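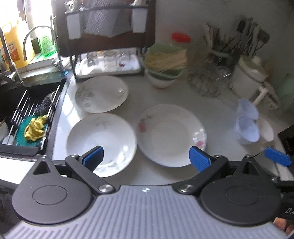
Talk notes, Claltum meeting, 3 August 2023. Speak slowly, the room has an echo.

Opening. Thank the organisers. Say that I work on the collecting side of Nuvley and do not train the models. Questions about training can go to my colleagues after the break.

Slide 2, why we go into homes. In January we had only our own test kitchen. The model learned that kitchen very well and failed in the next one. A real counter has bowls and plates close together, a sink at the side, a bright window behind. We want all of this in the examples. Please do not tidy before recording!

Slide 3, the tool. One hand-held gripper with two fingers and a camera on it. The person does the task with the gripper and we keep the video and the finger opening. No robot arm travels to the home. (Pause here, somebody usually asks about the weight.)

Slide 4, numbers. 3,480 examples recorded, 2,000 kept after checking. Explain the difference: camera lost its position, task stopped in the middle, or a hand covering the lens. The window light is our largest problem. We tried closing curtains, but then the examples all looked the same, so we stopped asking for it.

Slide 5, dishes. White plate on white counter is difficult for the model, the rim is hard to find. Plates with flowers or leaves go better. I do not have a proper comparison yet, so say it as an impression only.

Approach to the rim: fingers open, come from above, wait a moment, then close. New collectors close too early. We now give them 5 practice rounds, and these are not saved.

Slide 6, instructions. Show the old sheet and the new sheet. The old one was written by me and was too long. The Popescu sheet fits on one page.

Slide 7, next. 300 more examples with bowls, then cups. Musier will lend us two kitchens with darker counters.

If time is short, skip slide 6. Check the clicker battery.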